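Zekholm Two-Arm Transfer Kit
Tabletop setup for imitation learning, with the Shim retry method included

Zekholm is a small two-arm bench kit for people who want to teach manipulation by demonstration and get a policy running on their own desk. It grew out of our work on Shim, a training method for picking up small, slippery things, and it ships with everything we used to get the results further down this page. We had a great time building it, and we still find ourselves watching the rollouts long after the numbers are in.

The task at the center of the kit is bowl-to-bowl transfer. One arm picks a wrapped candy out of a bowl and moves it to another. It sounds easy until you try it! Clear wrappers shine, they crinkle, they stick out farther than the candy inside, and a policy that learned on wooden cubes will happily close its jaws on a corner of plastic and lift nothing at all.

What Shim does

Most small behavior cloning setups record clean demonstrations only. The operator reaches, grasps, lifts, places, and any fumble gets thrown away. Shim keeps the fumbles. When a grasp slips, the operator carries on and tries again, and the recording software marks the short stretch between the slip and the next good grasp. During training those stretches are sampled more often than the rest of the episode - that is the whole trick, and it fits in one config file.

We trained on 1202 demonstrations recorded by teleoperation. The baseline used the same network and the same number of training steps, with the retry stretches cut out. Both policies see the table through an overhead camera and read the joint positions of both arms. 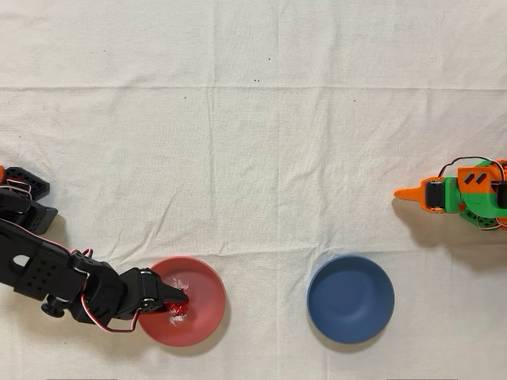

Vol. 4, No. 2

The black arm has its jaws closed on a red wrapped piece in the pink bowl, with the blue bowl still empty. This is the moment we care about most. A grip on the candy body and a grip on the loose wrapper can look very much alike from overhead, and the Shim policy has learned to use the servo readings to tell them apart. If the jaws close too far, it opens, shifts a little and goes back in.

Results

We ran both policies in blocks of 15 trials, moving the bowls between blocks. The Shim policy finished nearly every trial in the blocks where the bowls stayed inside the training area. The baseline did well on first grasps too, but once it slipped it tended to lift the empty gripper and go through the rest of the motion anyway, right down to opening the jaws over the target bowl.

Things get harder when a bowl sits close to the far edge of the workspace. The arm has to stretch, the gripper comes in at a shallow angle and the rim gets in the way. Shim retries there as well, sometimes many times over, and we now stop a trial after 4 attempts. We would love to see somebody improve on this part.

Working with two arms

The arms face each other across the table and can be trained alone or together. Single-arm transfer is the place to start. The handover task, in which one arm passes the candy to the other, is included as a preview. It works best with stiff wrappers, and the timing between the arms is still rough.

Different arm builds can share a table. The software keeps a separate calibration file for each one, so a printed arm with its own finger shape can work opposite one with a standard gripper. Calibration takes a few minutes per arm and needs to be repeated if you swap a servo.

In the kit

Two arm mounts with table clamps
Overhead camera post
Off-white tablecloth
Two bowls, pink and blue
Prirkis recorder software with the retry marker
Shim training config and the trained policy
The full demonstration set

Arms are ordered separately. Welivia power supplies are recommended, and any supply that matches your servo voltage will do.

Setup notes

Spread the cloth and leave it alone. We don't iron ours, and fold creases have not hurt results in our tests. Strong side light is another matter - a hard shadow from the arm falling across a bowl brings the success rate down, so put a lamp on each side if you can.

Leave some slack in the wiring at the gripper joint, then run the arm through its full range by hand and check that nothing pulls tight. Keep loops short enough that they don't hang over the camera's view of the candy.

Start with one bowl position, record a small set, train, and watch it run before you collect more.

Software and data updated 11/17/18. Earlier recordings load without conversion.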